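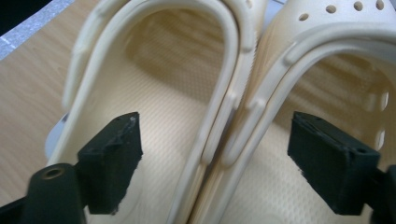

Foam clogs, bare tabletops and what I picked up at the Plidness open day

I went along to the Plidness open day in September mostly because my neighbor Hywel Parry had a spare ticket and didn't want to drive out to Pokton by himself. I came home with a page and a half of housekeeping notes, which I did not expect from an afternoon of robots! The folks there were teaching grippers to tidy up shoes, and it got us all talking about how we do it at home.

Keep pairs together. The lady running the demonstration likes to set her clogs side by side, heels facing out, so you can take hold of both at once from the back. I've tried it by my kitchen door ever since, and I no longer go hunting for the left one at 6 in the morning.

Wash the insides. Those little dimples in a foam footbed hold on to everything (garden dirt, dog hair, you name it). Use warm water, a drop of dish soap and an old toothbrush, then let the clogs dry in the shade for 45 minutes or so. Please don't leave them in a hot car, as foam can shrink.

Clear the table before you start. They do this before every single try, and I think it's a lovely habit for any job, whether you're polishing shoes or rolling out pie crust.

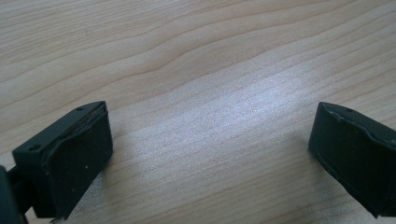 Bare wood between the gripper's fingers. Watch for glare like this when you're checking a tabletop for smears, and look again from the side.

Look after your grips. Rubber pads on tongs, clamps and jar openers start to lift along the edge long before they fall off. Wipe the old glue away, press the pad down with fresh contact cement and leave it alone overnight. Hywel has a pair of clamps he's fixed this way two times now, and they still hold beautifully.

If you go next year, wear comfortable shoes and get there early, as the parking lot is small and the coffee goes fast.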